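Lista de revisión de la calle Rasden, con mis comentarios
10 Jul 2020

Vecinos, ya conocen la historia: el ayuntamiento aprobó el cierre del paso peatonal "por seguridad" y a los que vivimos aquí nos avisaron con un papel pegado en una farola. Como en la última junta nos dijeron que las quejas había que presentarlas por escrito y punto por punto, pues eso hice. Me bajé el formulario de inspección del distrito, me puse las zapatillas y recorrí el barrio con la carpeta debajo del brazo (¡y con un calor!).

1. Señalización del cierre
Estado: NO CONFORME
Hay vallas en la entrada norte y ninguna en la sur. Uno entra tan tranquilo por abajo y se encuentra el corte al final, después de andar 238 metros. A la vuelta me crucé con una señora con carrito que iba a hacer lo mismo, y le ahorré el paseo.

2. Permiso de obra a la vista
Estado: NO CONFORME
El cartel dice Stevent y nada más. Ni número de licencia, ni fecha de fin, ni teléfono. Pregunté al encargado y me mandó a la oficina de Kerau, que es la subcontrata, y en Kerau me mandaron de vuelta al encargado. Muy amables todos, eso sí.
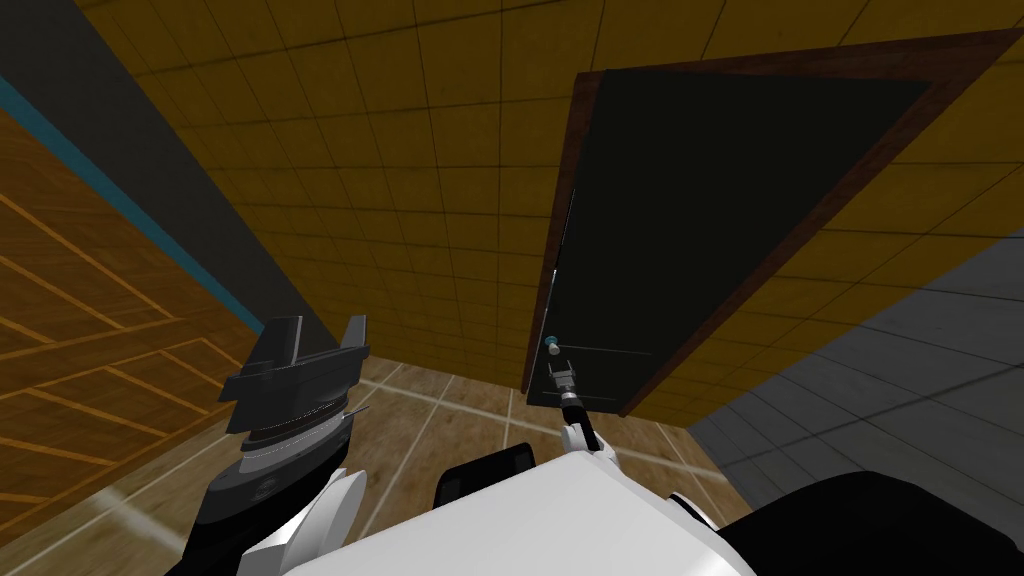 3. Paso alternativo para peatones
Estado: CONFORME A MEDIAS
Existe, lo reconozco. Pero tiene un escalón sin rampa y por la noche no se ve nada. En noviembre, cuando anochece temprano, esto va a ser una trampa. Lo pedí por escrito -- una rampa provisional y dos focos, tampoco es el metro.

4. Acceso de ambulancias y bomberos
Estado: NO CONFORME
Esto es lo que más me preocupa, y mucho. La calzada que queda libre junto al contenedor la medí dos veces con la cinta de mi cuñado y no llega a lo que pide el propio formulario. Si el concejal quiere venir a medirla conmigo, yo pongo la cinta y el café.

5. Alumbrado
Estado: NO CONFORME
Siete farolas apagadas. Di parte de todas y me contestaron que el expediente está "en trámite", con un número larguísimo que tengo apuntado en la nevera. 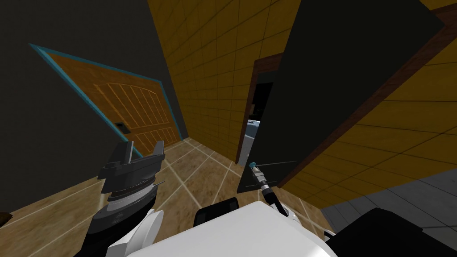 6. Consulta a los vecinos
Estado: NO CONFORME
La ordenanza habla de un plazo de 12 días para alegar. Nosotros tuvimos el del papel de la farola, que encima se lo llevó la lluvia. Aun así juntamos 326 firmas, casa por casa, y las entregué en el registro con sello y todo. El pleno se votó sin leerlas. Lo pregunté desde el público y me pidieron que me sentara. ¡Y me senté, que una es educada!, pero a mí eso me parece mandar sin escuchar.

7. Ruido y horario
Estado: CONFORME
Aquí no tengo queja. Empiezan a su hora y paran para comer.

8. Limpieza
Estado: CONFORME A MEDIAS
Barren la parte que da a la plaza Løken, por donde pasan las autoridades. La nuestra, cuando se acuerdan. 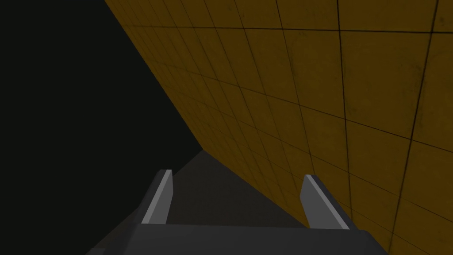

Gunvor Lindholm me escribe que en el punto 4 me he quedado corta, que el problema empieza antes, en la esquina, donde el camión de la basura ya tiene que maniobrar marcha atrás, y que habría que pedir el informe de bomberos antes de que se vote la segunda fase. Tiene toda la razón y lo añado a mano en la copia que llevo al registro.

Pendiente por mi parte: pedir ese informe, volver a medir la esquina y reclamar respuesta por las farolas. Quien quiera sumar algo a la lista, que me lo deje en el buzón antes del próximo pleno.

Ylva Backlund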